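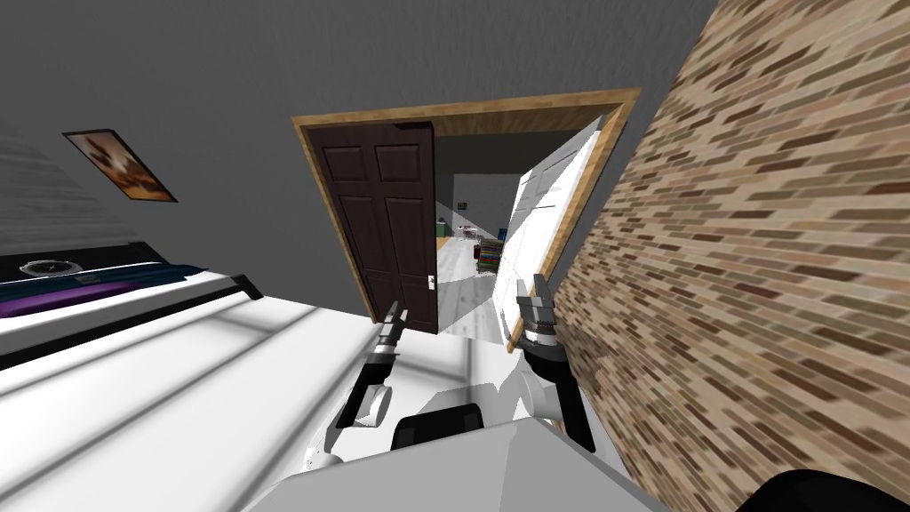 Before you cut any metal for your own build, I want you to spend an evening in the simulator, and doorways are where I'd start. My two-armed robot at home (I call it Bruka, please don't ask) taught me this the slow way. Reaching is easy when there's nothing near the arms. Put a door in the way and you've got a frame on both sides, a panel that swings, and a handle that's small compared with everything round it – the silver one on the dark brown door is a good size to practise on. Look at how the right gripper hangs in front of the white door, too. If you only plan for the left arm, you'll forget the right one has to fit through as well!

**To try before the February session**

- Load the room and leave the base where it is. Move one arm at a time.
- Bring the left gripper to the handle in 13 small steps, and save the joint angles at each one.
- Do it again with the base turned a touch. My first go took 344 tries to get a clean grasp, so don't lose heart.
- Swap notes with Afonso Falcão's bench. He uses different wrist limits from mine.

Aitana Aranda has the spare motor drivers in the workshop, so see her if yours are playing up. Bring your saved angles on a stick, and label it!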